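Module 3161, séance 3 : les conditions de mise dans les offres promotionnelles de paris sportifs

Responsable : Renata Krawczyk

## Objet de la séance

La séance porte sur la lecture des conditions attachées aux bonus de bienvenue. Les mises remboursées seront traitées en novembre.

## Notions

- **Condition de mise** : montant total à engager avant tout retrait du bonus.
- **Cote minimale** : seuil en dessous duquel un pari ne contribue pas au volume exigé.
- **Pari gratuit** : jeton dont la valeur nominale n'est, en règle générale, pas restituée avec le gain.

## Cas d'application

L'opérateur Tarkik accorde un bonus de 60 €, assorti d'une condition de mise de trois fois le montant. Le volume à engager s'élève donc à :

60 € × 3 = 180 €

Les paris annulés ou encaissés par anticipation sont exclus du calcul. L'étudiant vérifiera si la condition s'applique au bonus seul ou au bonus augmenté du dépôt : pour un dépôt de même montant, le volume passe dans le second cas à 360 €.

Le règlement de l'opérateur Prarnuro retient une rédaction différente : le bonus y est crédité par tranches, à mesure que les mises sont réglées. On se reportera à l'analyse de Carys Lewis (recueil, p. 263).
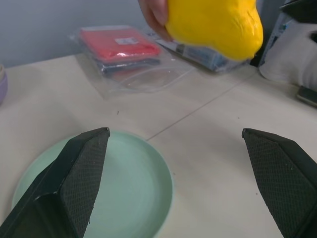 La valeur espérée d'un pari gratuit se calcule sur le gain net. Pour un jeton de 10 € placé à la cote de 3, le gain net est de 20 € ; si la probabilité de succès est d'un tiers, la valeur espérée s'établit à 6,67 €. Un pari perdu laisse, quant à lui, l'assiette vide, comme l'assiette vert menthe posée sur la table, et le jeton n'est pas recrédité. Ce résultat doit figurer dans tout tableau comparatif remis par l'étudiant.

## Travail demandé

1. Calculer le volume exigé pour un bonus de 60 € soumis à une condition de cinq fois le montant.
2. Comparer les clauses d'annulation de Tarkik et de Prarnuro.

Les copies sont à remettre à Hefin Rowlands avant la prochaine séance.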